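Paste brush

A paste brush, also called a pasting brush or, in older households, simply the wallpaper brush, is a wide, flat brush used to spread paste over the back of wallpaper before it is hung. It is one of the plainest tools in decorating and one of the most fondly kept, and many a shed has one hanging from a nail long after the paper it put up has been stripped, replaced and stripped again. The name is sometimes stretched to cover the smoothing brush (see below), which looks a good deal like it and is very often bought at the same time.

Form

The brush has three parts: the head (known to brushmakers as the stock), the bristles and the handle. The head is a broad block, far wider than it is thick, and its width is what makes the tool useful, for a length of paper has to be covered fairly quickly if the first end is not to dry out while the last is still being done. The bristles are set in rows along one edge of the block. Handles vary a great deal from maker to maker. Some are short and shaped to the palm, others are long round sticks fixed in the middle of the head, rather like a very small broom, and these are the ones that people with tall walls and tired shoulders tend to speak well of.

Natural bristle was the usual filling for a long time and still has its loyal friends, who say that it takes up more paste and lets it go more evenly. Man-made fibres are now common, being cheap and easy to rinse, and they don't mind being left in a bucket overnight quite as much as the natural sort does (though no brush is the better for it).

Use

Paste is mixed in a bucket and left to stand for as long as the packet asks. Many decorators tie a piece of string tightly across the top of the bucket, from one handle fixing to the other, and wipe the loaded brush against it, so that the rim stays clean and there is somewhere to rest the brush between lengths. The paper is laid face down on the pasting table, and the paste is brushed along the middle first and then worked outwards to the edges. Going outwards matters, as a brush drawn inwards over the edge will sooner or later carry paste round to the patterned side. The pasted paper is then folded loosely on itself, paste to paste, and left to soak before it is carried to the wall.

With the papers now sold as "paste the wall", the brush goes straight on to the plaster and the table can stay folded up. A roller is often used for the wide part of the wall, but the brush comes out again for corners, for the strip above the skirting and for the awkward bit behind the radiator pipes. 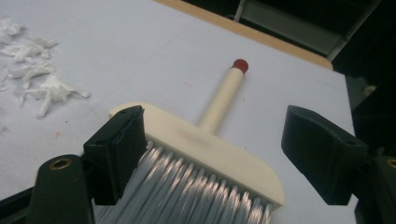 Marlies Hubmann would not hear of a roller for any of it. In her letters on decorating she holds that a roller lays the paste on and leaves it there, while a brush lets the hand feel where the paper is thirsty, and she adds, rather firmly, that anyone who finds brushing slow has mixed the paste too thick.

Smoothing brush and paste brush

The smoothing brush, or paperhanger's brush, is used dry. It presses the hung paper flat and chases the air out towards the edges. It is usually thinner than the paste brush, often has no long handle at all, and is held along its back. The two can stand in for one another in a pinch, but a brush that has once been full of paste seldom makes a good smoother afterwards, however well it is washed, and most handbooks advise keeping a separate brush for each job.

Care

A paste brush should be washed in lukewarm water as soon as the last length is up, with the fingers worked well down to the roots of the bristles, where old paste likes to hide and set hard. Very hot water is best avoided with wooden heads. The brush is shaken out, combed straight with the hand and hung up with the bristles downwards, so that water runs away from the head. A brush that has already gone stiff can often be brought back by an evening's soak and a good deal of patience.

Local names and customs

In Omitz and the villages towards Winitz the brush was lent from house to house during the September papering, and it was thought bad manners to give it back without a little bag of dry paste powder tied to the handle. The small museum at Omitz keeps 31 of these shared brushes, 25 of them with the names of borrowing families pencilled on the wood.

See also: Pasting table; Plumb line; Seam roller; Wallpaper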